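3.2 Work surface and the folding task

Most earlier studies of household folding report the garment and the fold sequence in some detail but say little about the table. We found in pilot work at the Rastham site that the table matters a good deal. On a bare laminate top, a light cotton piece slides as soon as one side is drawn across the other, and the person folding spends much of the time pulling it back into place. On a padded top the piece stays where it is put, but small creases in the padding show through and are easily mistaken for creases in the garment.

For the main study we settled on a large table covered with a plain fabric sheet. The sheet was pulled over the top by hand and smoothed, but it was not ironed. Hinds and Doolan, who prepared the tables, were told to leave minor wrinkles alone – a sheet in an ordinary home is rarely flat, and we wanted the folds to be made on something close to that. Sheets were pale and had no pattern, so that the outline of a darker piece could be traced later without guesswork.

Each trial began with one piece laid on the sheet. The participant was asked to bring it to a rectangle that would fit on the Brorside shelf used for storage, and to stop when satisfied with the result. No fold order was given. Participants could work from any side of the table and could turn the piece as often as they liked. A trial was discarded only when the piece fell to the floor. In all, 1,864 trials were kept, of which 1,035 used a single flat piece and the rest used garments with sleeves or a collar.

We scored the finished rectangle on two points: how far the edges were out of line, and whether a crease ran across the top layer. Both were judged by Jalali and Paewai working separately, and McAlister settled the cases on which they differed. A first set of 600 trials was scored twice by each of them, with a month between the two rounds, before the rest were divided up.
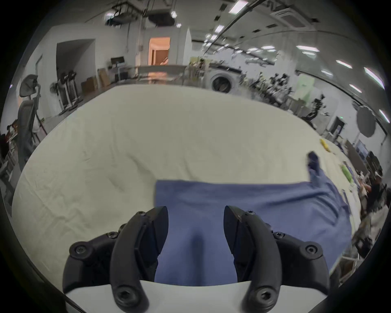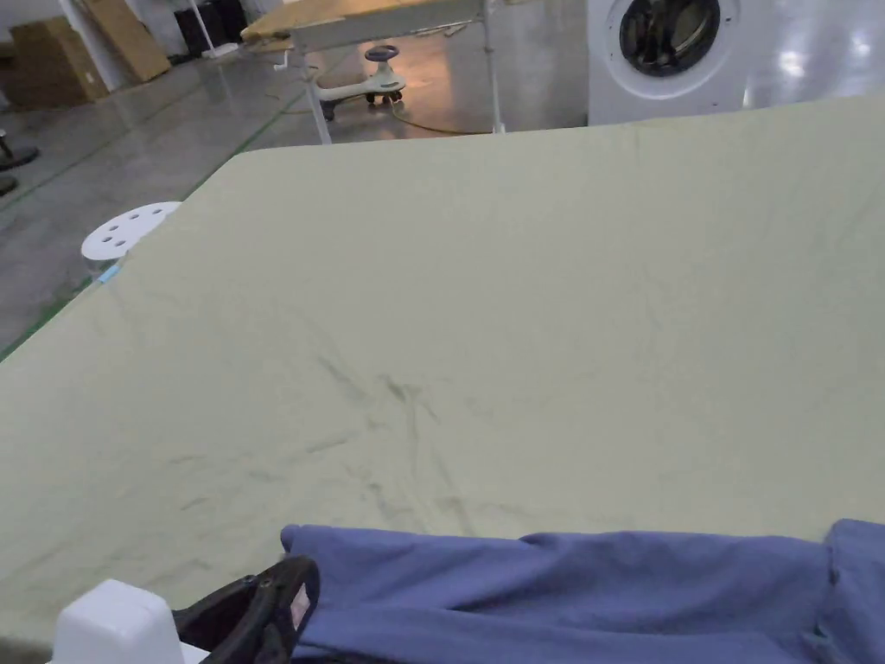 Figure 2. Blue fabric items on the covered work surface.

Edge error was lower when participants smoothed the piece before the first fold, and the gain was largest for the single flat pieces. Smoothing after the first fold helped much less. Several participants pressed the lower layer through the upper one at this stage, which moved both layers and left the near edge uneven. Top-layer creases followed a different pattern – they were most common in the last fold, when the stack was thick and the outer layer had to travel further than the inner ones. Garments with collars are treated separately in Section 3.4.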